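Category: Software > Perception & Planning > Reviewed stock

Clarno Bench Planner (with Hakholm perception add-on)

We sell this package and we also use it, which puts us in an awkward spot when we write the page for it. The supplier's own sheet is four pages of promises. What follows is the listing we'd have wanted before we paid for our first seat, and it's less flattering than theirs.

What it is

Clarno is planning software for tabletop pick and place. You give it a model of your arm and gripper, a camera feed and a target pose, and it hands back a path that keeps the fingers out of the furniture. The Hakholm add-on does the seeing: it finds the work surface, picks out objects and containers on it, and passes them to the planner as solid shapes. You can buy the planner without the add-on. You can't buy the add-on without the planner, although the supplier's price list is laid out as if you could.

It runs on an ordinary desktop computer with a decent graphics card. Our supplier says a laptop will do. Ours got hot, dropped frames and gave us a plan that was already out of date by the time the arm started moving, so we don't recommend it.

What it claims, and what we think of the claims

"Works out of the box." No. Allow most of a day to get the hand-eye calibration right, and allow more if your camera sits on the gripper and can see its own fingers. The mask tool that tells the software to ignore the fingers is good once you find it. It's under Sensors, then Advanced, then a tab labelled Self, and the manual calls it something else.

"Handles any surface." Plain white tabletops gave us the most grief. The plane finder wants texture, and a clean white top doesn't have much. A scuffed one is a bit better for finding the plane and a bit worse for everything after that, as the object detector will sometimes outline a dark stain and offer it to you as a thing to pick up. Turning the minimum height filter up gets rid of those. It also gets rid of washers, coins and anything else thin, so you'll have to decide which you care about.

"Understands containers." Partly true, and it's the best part of the add-on. Older versions treated a tray as a solid block and wouldn't plan into it at all. The current version recognizes an open top and will go in from above. Walls are where it gets shaky. Black plastic returns poor depth on the cameras we've tried, and a low black wall can vanish altogether, in which case the planner cheerfully routes a finger through it. Draw the tray in by hand as a fixed object if it isn't going to move. It takes a few minutes and you'll only do it once.

"Background rejection is automatic." It is automatic. It isn't always right. The default working volume goes out well past the bench, and whatever is standing in that volume gets looked at: desks, stools, shelving, the lot. Crop it to your tabletop before you do anything else.

A normal busy workshop is the fair test for that last one. From the gripper's side, the white top with its smudges and the shallow black tray take up the near part of the view, and then there's a desk with two monitors, a stool and a run of cabinets past the far edge of the bench. 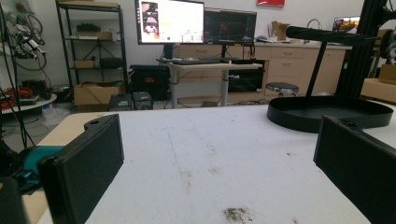

Settings we'd change on the first day

1. Working volume. Crop to the bench and leave a small margin. If you have a frame or a post at the side of the table, leave it inside the volume and model it as fixed, so the planner knows to stay clear.

2. Finger mask. Redo it whenever you swap pads. The software won't warn you that the old one no longer fits.

3. Replan interval. Ships at 40 milliseconds, which looks great on the sheet and makes the arm twitchy. We run 195 and haven't missed the difference.

4. Speed limit. Ships too high. Turn it down until you trust your calibration, then turn it down again on the day somebody new is learning.

5. Logging. Off by default, for reasons we can't get out of the supplier. Turn it on. Without it a support ticket goes nowhere.

How it compares

We also stock Valderrama, which is older, uglier and cheaper to keep running. Valderrama has no container support worth mentioning and its viewer looks like a tax form, but it tells you why a plan failed. Clarno gives you a red banner reading "No solution (736)" and leaves you to guess. We've seen that same code for an unreachable target, a bad calibration and an expired licence. If your job never changes and you don't need trays, buy Valderrama and keep the difference.

Clikau users can bring their arm models across with the import tool. Joint limits come over fine. Collision shapes come over too large, so check the gripper body and trim it, or you'll find half your bench is off limits.

Who should buy it

Small labs and shops with one arm, mixed parts and somebody on staff who doesn't mind a settings menu. If you want to unload parts at production speed, look elsewhere. If you've been told it will learn your parts by watching, ask for a demonstration on your own parts, on your own bench, under your own lights. We asked, and we're still waiting.

Licence and support

One licence covers one controller. Moving it to another machine means an email and a wait, and the supplier's support desk doesn't answer after noon on a Friday. Updates are included for the first year. After that you can keep running the version you have, but the add-on and the planner have to match, so renewing one means renewing both.

Installation help from us is extra and done remotely. Brayan Restrepo looks after it, and he'll ask for your camera model, your arm model and a log file before he books a time. Please send all three together. We'll take a seat back if you haven't activated it. Once it's activated the supplier won't refund us, so we can't refund you. Try the demo version first. It won't drive an arm, but it will load your camera feed and show you what the add-on makes of your bench.

Last updated: April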